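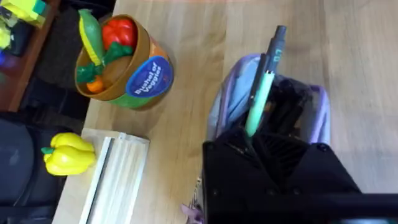
Snacking is where I want to start, since it's the part of tooth decay that gets the least airtime. Every time you eat something with sugar or starch in it, the bacteria in plaque make acid, and the acid works on the enamel for a while after you've swallowed. Then saliva slowly puts things right, if you let it. The bucket of play food with "Bushel of Veggies" on the label is what we usually give kids when we want to talk about teeth. Red pepper, ear of corn, good foods, well done everybody. I have no quarrel with the pepper. My quarrel is with stopping there, as if a child who can sort toy vegetables from toy cookies has been taught something about cavities.

(Pause. Ask who had something sweet between breakfast and now. Coffee with sugar counts. Put my own hand up.)

Opening claim. Most of what gets sold to us for our mouths is sold on a feeling. Clean feeling, fresh feeling, tingle. A tingle is an ingredient that tingles. It tells you nothing about whether plaque came off the back of your lower molars.

What I'm going to cover: sugar timing, toothpaste, mouthwash, whitening, gadgets, and then questions. I'm leaving out implants and braces. Somebody always asks. See me at the coffee.

Sugar timing. The amount matters, and so does how often. A person who drinks one soda with lunch and is done has given the teeth one bad stretch. A person who sips the same soda at a desk all afternoon has strung a lot of bad stretches together. Same soda. Parents hear "less candy" and swap in raisins and crackers, which stick in the grooves and sit there. I'm not telling you raisins are poison. I'm telling you a cracker every half hour is a habit worth looking at, whatever the front of the box says about whole grain.

(If the room is mostly parents, stay here longer. If it's mostly staff, move on.)

Toothpaste. Look for fluoride. That is nearly the whole of my advice and I've been accused of laziness for it. Charcoal paste: I have yet to see good evidence that it does anything ordinary paste doesn't, some of it is rough on enamel, and a lot of it has no fluoride. You're paying more for less. "Natural" on a tube means whatever the company wants it to mean. Same with "detox". Ask which toxin.

Spit, don't rinse. People don't believe me on this one. You brush, you spit, and you leave the film of paste where it is. Rinse with a big glass of water and you send the fluoride down the drain. Small children get a smear or a pea-sized bit depending on age, and you watch them so they don't swallow it.

2 minutes, twice a day. Yes, I know you know. Time yourself once this week without trying to do better than usual. I did this with a group last May and there was some shame in the room, including mine.

Mouthwash. Careful here, there's usually one person who loves it. A fluoride rinse can be useful for people at higher risk of decay, at a different time of day from brushing. A cosmetic rinse covers bad breath for a bit and that's fine if that's what you want. What bothers me is the ad where the foam goes between the teeth and everything sparkles. Liquid swishing past sticky plaque doesn't remove much of it. You still need something that touches the tooth.

Whitening. The Flusance story goes in this spot. Tell it straight, keep it short. A friend handed me a leaflet for the Flusance strips: "90% saw whiter teeth." I wrote and asked, 90% of how many people, compared with what, judged by whom. The answer came back that 76 users had filled in a survey. No comparison group. They graded their own smiles in their own bathroom mirrors after spending their own money. I'd call my teeth whiter too.

(Let them laugh. Don't milk it.)

Peroxide does lighten teeth – I'm not disputing that. It can also make them sore for a time, it won't change the color of a crown or a filling, and it does nothing at all for the health of the tooth. If one tooth is darker than its neighbors, have someone look at it before you bleach over it.

Gadgets. A powered brush can do a somewhat better job than a manual one, and it's a real help to people with stiff hands. The cheap one with a timer is fine. I don't see what I gain from the kind that talks to my phone. The Kurelitz handle gives you a score out of a hundred every night. I used one for a month and learned how to get a good score, a skill I now have for life. Bram Verstraete, who runs the hygiene side at Fagundes and has more patience than I do, disagrees with me and thinks the score keeps teenagers going. He may be right. I asked him what happens when the battery dies and he said they ask for a charger. Noted.

Cleaning between the teeth. Evidence for floss is thinner than you were told, mostly because the studies were short and people floss badly. For a lot of adults the little brushes are easier and do more, if the gaps are big enough. Don't force them. Gums that bleed a bit when you start are usually inflamed and usually settle. If they're still bleeding after 2 weeks, book an appointment.

Things to be suspicious of, said slowly:

Anything that promises to regrow a tooth. Early enamel damage can be repaired to a degree. A hole can't be brushed shut.

Oil pulling. Probably harmless. Takes ages. If it replaces brushing, then it's not harmless any more.

"Dentist recommended." Which one?

Wurnow chewable tablets, because someone will bring the packet. Read the back with them. If there's fluoride in it, good, we can talk about price. If there isn't, it's a mint.

Be fair, too. Dentists sell things. If you're told you need a lot of work and nothing hurts, it's reasonable to ask to see the X-ray, ask what happens if you wait, and get a second opinion. A good dentist won't mind. I say this at every talk and I still get a look from the back row.

Questions. Likely ones: fluoride in tap water (say what I know, don't get drawn into a shouting match), baby teeth ("they fall out anyway" – they also hurt, and they hold space for the next ones), dry mouth from medicines (take it seriously, ask for the list of what they're on, send them to their own dentist or pharmacist).

Handouts are on the chair by the door. One page, no logo on it. Please don't ask me which brand.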